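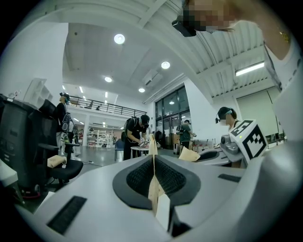 Kourosh Hosseinzadeh wrote back overnight that the cardboard is probably fine and it's the crease I should be looking at. Score it first, he says, on the side that ends up outside the fold, and use something blunt so you dent the board without cutting it.

Okay, so I tried that this morning! Adding my notes to the ticket so Mitra can see where we're up to.

The problem again, for anyone new: the tan folded dividers for the Drisisdale cartons won't hold their shape. I fold one, stand it up, go and get a cuppa, and by the time I'm back it's opened out like a book. We've got 935 of them to get through before the end of March and I really don't want to be taping every single one.

What I've done so far:

Folded by hand, no scoring. Springs open, same as before.

Scored with a butter knife and a metal ruler, then folded. Much better, it sat at a nice sharp angle and stayed there through lunch. I did go too hard on a couple and split the top layer of the paper (my fault, I was leaning on it).

Scored and folded across the grain, with the little ridges running the other way. Awful. It buckled wherever it felt like it and the crease wandered off by the bottom edge.

So I went back through the pile and found 27 that were cut the wrong way round to begin with. I've put them aside with a note on top. Could someone ask Jafarzadeh whether the whole last bundle was cut like that? I've only opened the one.

Bijan, you asked if damp could be doing it. Maybe? The bundle was by the roller door all last week, so I've moved it to the back and I'll try a few more from it tomorrow.

Still to do: find a proper bone folder, the butter knife has to go back to the kitchen. Leaving this one open for now.

Status: waiting on supplier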